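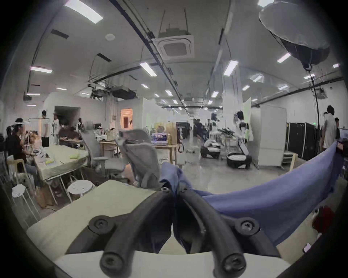 Leandro Leiva had missed the penalty, and Gidley were out of the cup.

He sat on the team coach to Panmont with his boots in his lap. The driver had the radio on low.

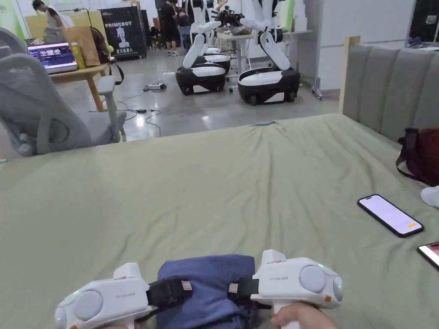

Fairweather Writing Club

"You hit it well," said the goalkeeper.

"I hit the bar."

"Well – you hit that well." 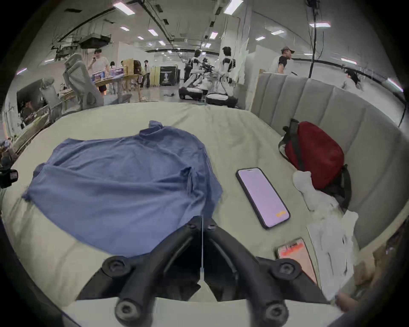
3 min read

Leandro looked out at the wet road. The next match was in August. He put the boots in his bag and asked who had the sandwiches.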